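Von: Laurențiu Munteanu
An: Liste Brettspiel-Archiv
Betreff: Re: Kartensatz Travano, zweite Auflage

Hallo zusammen,

Štefánia Mikuš schrieb:
> Ich habe Travano jetzt endlich komplett, bis auf die gelben
> Karten. Im Regelheft steht 50, bei mir liegen weniger in der
> Schachtel. Weiß jemand, ob die zweite Auflage anders gepackt
> war? Und womit hüllt ihr die alten Formate ein? Meine normalen
> Hüllen sind alle zu breit.

Štefánia, da bist du nicht die Erste! Ich hab gestern Abend extra noch mal meine eigene Schachtel vom Schrank geholt (Archivnummer 709, falls jemand in der Tabelle nachschauen mag) und alles auf dem Küchentisch ausgebreitet. Bei mir sind die 50 vollzählig, aber das ist die erste Auflage, noch mit dem dicken Leinenkarton. Die zweite hat meines Wissens Zendano gedruckt, und bei denen fehlte ja gern mal was - bei Costa hatte ich damals gleich den halben Spielplan doppelt und dafür keine Anleitung.
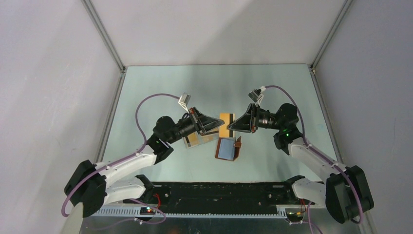 Zu den Hüllen: Ich nehme seit Jahren die schmalen von Eltix, die sitzen stramm, aber wenn man die Karten von der kurzen Seite einschiebt, geht es. Bitte keine mit Weichmacher, die kleben nach ein paar Sommern am Druck fest, das hab ich bei einem Quartett aus meiner Kindheit schmerzhaft gelernt. Und die Gummiringe gleich wegwerfen, auch wenn sie original sind!

Falls dir am Ende nur ein paar Karten fehlen, kann ich meine scannen, Vorder- und Rückseite. Der Gelbton ist allerdings heikel, auf meinem Drucker wird er immer ein bisschen senfig. Bei der Börse im Oktober hatte außerdem jemand am hinteren Tisch eine ganze Kiste mit losen Travano-Teilen, bis zu 2 Euro das Stück, ich Esel hab nur die Würfel mitgenommen.

Schreib mir doch mal, welche Nummer unten auf deinem Schachtelboden steht. Bei 1641 wäre es nämlich der Nachdruck, und da waren die Karten auf zwei Päckchen verteilt - das zweite steckt gern unter dem Einsatz, also einmal vorsichtig anheben.

Viele Grüße
Laurențiu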